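Speaker notes — Eating your way around Tillico without losing your mind (or your lunch money)

Talk for the park fans' meetup, 26th November. Print these big this time, I couldn't read my own notes last year.

OPENING

Hi everybody, thanks for coming back after the coffee break. I know I'm standing between you and the raffle, so I'll keep moving.

Quick show of hands: who has been to Tillico in the last year? And who ate something there they were happy to pay for? (Wait. There will be fewer hands. Let them laugh.)

Okay. I've had a season pass for a long time now, and I eat at the park way more than any grown woman should. Tonight is all about the counters, the carts and the one sit-down restaurant. No rides. If you ask me about the new coaster I will just tell you I was in line for a pretzel, and it'll be true.

WHERE TO START

The first mistake is eating right inside the gate. You come in hungry, you smell the cinnamon, and you're in line at the Front Plaza bakery with every other family that skipped breakfast. I've done it plenty. The rolls are fine. They're big, they're sticky, and they're the same rolls you can get at the back of the park by the train station with hardly anyone ahead of you.

So my advice is eat something in the car. A banana, a bagel, whatever. Then walk straight through the plaza and get your first real snack once you've been on your feet a while.

(If someone asks about bringing food in — small snacks and a sealed water bottle have always been okay for me at the gate. Tell them to check the park's page before they pack a whole cooler.)

THE TAVSIDE GRILL

This is the sit-down place, over by the lake, with the green awning. People skip it because they figure it costs too much. Well, it does cost more than a hot dog! But you get a chair with a back on it, you get air conditioning, and the iced tea gets refilled without anybody having to ask.

Get the grilled fish sandwich. Ask for the slaw on the side or the bun turns to mush. The burger is okay, the fries are better than okay, and the kids' pasta is plain enough for the pickiest kid in my family, which is saying something.

Best time to go is mid-afternoon. I try for a table after 2, when the lunch crowd has cleared out and the parade has pulled everyone over to the other side of the lake. You can hear the band from your seat and you don't have to stand behind a stroller to do it.

The patio is pretty but the gulls are bold. Tell the onion ring story here if there's time. Keep it short, I tend to go on.

HOLLENSTEIN VILLAGE

This is the Alpine-looking section with the clock and the fake snow on the roofs. Here's where I'd spend my money. (Pause, look serious.)

The pretzel counter bakes in small batches, so look for the tray coming out. If the pretzels under the lamp look shiny and hard, go ride something and come back. Mustard is free, cheese is extra, and one cup of cheese does two pretzels if you're careful with it.

The sausage plate is big enough to split. My sister and I always split it and add a potato pancake. The sauerkraut is mild, so if you like it sharp you'll be let down, and I was, the first time.

Then there's dessert. The apple strudel comes with vanilla sauce and it's warm if you ask for it warm. The person at the counter won't always offer, so ask!

One heads-up on seating. The big hall holds a lot of people but the echo is terrible, especially when the accordion starts. Go out the side door and there's a little terrace with maybe the best shade in the park. I almost didn't want to share that one with a room full of you.

SNACK CARTS

I won't go through every cart or we'll be here until January. The ones I stop for:

Lemon slush by the carousel. Really tart, and it comes with a spoon and a straw, and you need both.

Roasted corn near the log ride. Messy. Grab your napkins before you order because the dispenser is at the wrong end of the line.

Riltik bars. For anyone new, Riltik is the park's purple mascot, and the bar is a frozen one on a stick, blackberry outside and cream in the middle. It stains. I have a white shirt at home that can prove it. The kids love it for the face, and I love it because it isn't too sweet.

Popcorn, only if you bought the refill bucket. By itself it's just popcorn.

MONEY STUFF

People always want numbers, so I kept my receipts this season. All of them, in an envelope, like my mother. I spent $508 on food in the park, over the whole season, for me and whoever I was feeding that day. Of that, $126 went to drinks.

Let that one sink in for a second. Drinks!

That's what got me to buy the refill cup. It costs more up front and it's a pain to carry, but there's a clip you can hang from your bag. Also, the counters will give you a cup of ice water if you ask nicely. I ask nicely a lot now.

Pass holders get a discount at the counters but at most of the carts they don't, so if you're buying for a big group, buy at a counter. And have your pass out before you get to the register, please, for the sake of the people behind you. That person is me.

LINES

Mobile ordering works at the bigger counters. Put your order in while you're still in line for a ride and pick it up on the way out. On a busy holiday weekend I stood around 40 minutes for a plate of chicken tenders because my phone was dead and I couldn't order ahead. Bring a charger. The tenders were fine, they were not worth it.

If you don't want to use your phone, look for the counter with two sides. Most folks pile up on the side facing the path, and the side facing the restrooms moves faster. Not as nice a view, I'll admit.

ALLERGIES AND PICKY EATERS

Go slow on this part, people take notes here.

Every counter I've asked at has a binder with the ingredients in it. Ask for it, and don't feel bad about holding things up. The Tavside Grill will send someone out from the kitchen to talk it over with you. The carts are harder, so if it's a serious allergy I'd stick to the sit-down place or bring your own.

For vegetarians, the potato pancakes and the pretzels are easy, and the Grill does a decent veggie wrap.

Switch slides, then take questions.

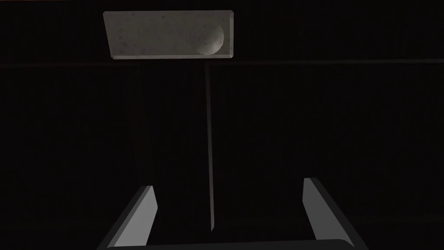
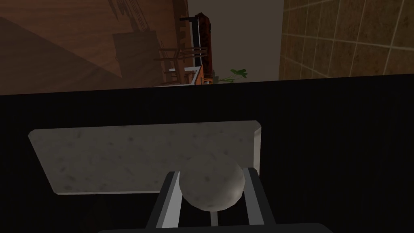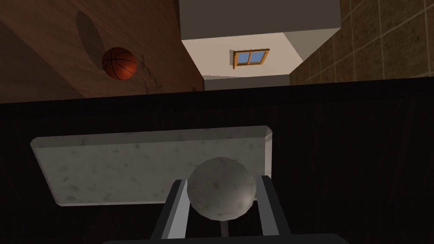
The one I get most: If we only have time for one meal in the park, where should we eat?

My answer: Hollenstein Village, and split the sausage plate. Add a strudel, ask for it warm, and take it all out to the terrace. If it's very hot out or you've got grandparents along, go to the Tavside Grill for the air conditioning and get the fish sandwich.

Remind everyone the raffle tickets are at the back table. Leave the menus up front for people to flip through, and get them back this time.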